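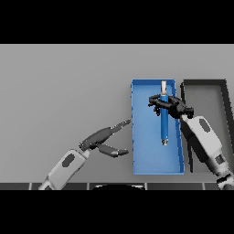 blue tray, gray tabletop (render)

Best tray color for sorting seed beads?
Forum > Beading and Small Crafts > Tools and Storage

tinytoho
OK I am finally redoing my bead table and I'm way too excited about it! Gray top, already decided. Now I'm stuck on trays. I'm leaning bright blue with low sides, like the one up top, because my stash is mostly amber, cream and bronze and I think they'd pop like crazy. Anyone work on blue all day? Do your eyes get tired?

knotty_marge
Blue is great for warm colors and terrible for anything transparent. I sorted a lot of clear size 11s on a blue lid once and every one of them looked aqua. Had to redo the whole bag by the window. Get white.

loomlady525
Disagree with marge! White glares under a lamp, and my pearls vanish on it. I've had a blue Fisine tray for 3 years and love it. For transparents I drop in a square of tan felt and carry on.

knotty_marge
Then you're working on tan felt, not on blue :)

loomlady525
Ha, fair. Part time!

pinchpot
Low sides are lovely for scooping but please think about cats. I lost a whole tube of matte bronze off a low Venex tray in June and I'm still finding them in my slippers. Deeper for storage, shallow for working.

tinytoho
No cats here, just elbows. So would you put a mat inside, or pour straight onto the tray?

pinchpot
Mat, always. Beads skate on a hard floor. Cut it a hair small so you can lift a corner and funnel them back in the tube, it's so satisfying!!

warp_and_woof
Left side or right side of the table? I'm right handed and kept mine on the right forever, then moved it left so the needle hand crosses over the work. Much faster for me on peyote, slower on the loom, go figure.

knotty_marge
Right side. Crossing over is how you get thread in your tea.

tinytoho
Right side it is, at least to start. Going with blue plus a tan mat AND a white lid for marge's transparents. Will report back once I've sorted the bronze!

loomlady525
Yesss. Pictures of the bronze please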